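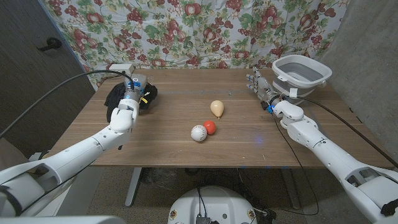
Demo table at the Mirnance open day, both arms in position

From: Telma Medina
To: Nosby list
Subject: Re: [nosby] Anyone make it to Mirnance?

Octavio Troncoso wrote:
> Did anyone get to the open day in April? I had to skip it and
> I'd love to know if the hands are as good up close as people say.
> Also, did Farías give the talk on cabling?

Octavio, I did go and I'm so glad! I got there at 10:40 and there were already 29 names on the sign-in sheet. The hands are lovely up close - slim jointed fingers, and little blue lights that I could have watched all day.

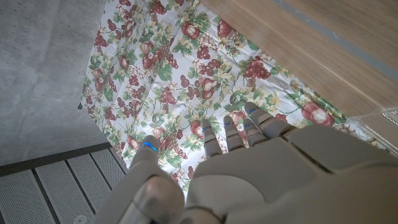

The talk was good too (yes, Farías gave it, and took questions for ages). Most of it was on how they plan a reach across a table when soft things like cloth are in the way. They log every session, and they're up to 104 now, so there was plenty to show.
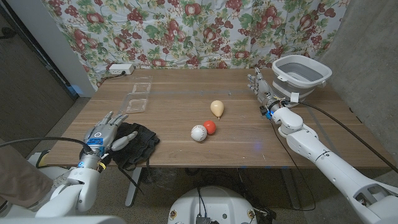
Baseball, small orange-red ball and the collapsible bucket at the back corner

I stood close enough to see how the fingers are put together, and I came home wanting to rebuild my own gripper from scratch. The Flaloder folks want to set up a visit for our group next, with room for six people per slot, so write to me off list if you want in!

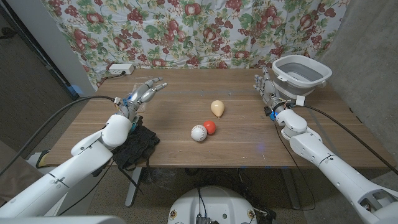 Nosby Digest, Vol 29, Issue 6

One more thing, Octavio - the slides should go up on the Mirnance page soon. I'll post the link when I have it.

Telma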